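What an Open Day Owes Its Visitors

The Lillmont robotics laboratory opened its doors in April, as it does each spring, and this year 486 people signed the book at the front desk. The University at Buvstead is right to regard that number with satisfaction. A publicly supported laboratory should be open to the public that supports it. The question this essay wishes to raise concerns what those visitors were given to see once they were inside.

For most of the day they were given the main hall. Jullano, the laboratory's industrial partner, had prepared a program of short shows in which an arm stacked blocks, poured water and waved to children. Each show lasted a few minutes and none of them failed. The parts were placed on printed marks, the lighting was fixed, and the routine had been rehearsed for weeks. Visitors applauded, and they were entitled to. It was well made.

It was also a poor account of the work. A family leaving the hall could fairly conclude that picking up an object is a solved matter, and that what remains is a question of price. The laboratory's own staff do not believe this, and they say so freely when asked. Few people in the hall had a reason to ask.

The smaller room at the end of the corridor told a different story. The Paiva project, which studies how a robot picks mixed objects out of a bin, held its sessions there twice in the afternoon, at 2 and again at 4, with space for 23 people each time. There was no music and no host. A member of the project explained the task in plain terms, started the arm and let it work. Some attempts succeeded. Others did not, and the group was told what the staff thought had gone wrong – a poor choice of angle, a finger that touched the wall before it touched the object.

Visitors stayed longer than they had been asked to. They put practical questions. Why should a ball be harder than a box? Does a shiny wall confuse the system? What happens when one thing rests against another? These are close to the questions the researchers themselves are paid to study, and they arose because the visitors were permitted to watch the real task.

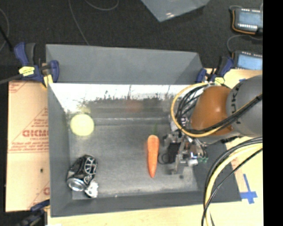 What the Laboratory Should Change

A carrot, a crushed can and a ball in a gray bin do not make a grand display, and the organizers may fear that the public will be bored by them. The afternoon sessions suggest otherwise. The laboratory should move the Paiva demonstration into the main hall next year and run it throughout the day. It should post the results of every attempt, good and bad, on a board that anyone can read.

Jullano has offered to print 2000 copies of a visitor guide for the next open day. The offer should be accepted, on the condition that two of its pages are written by the researchers and describe the tasks their machines cannot yet do reliably.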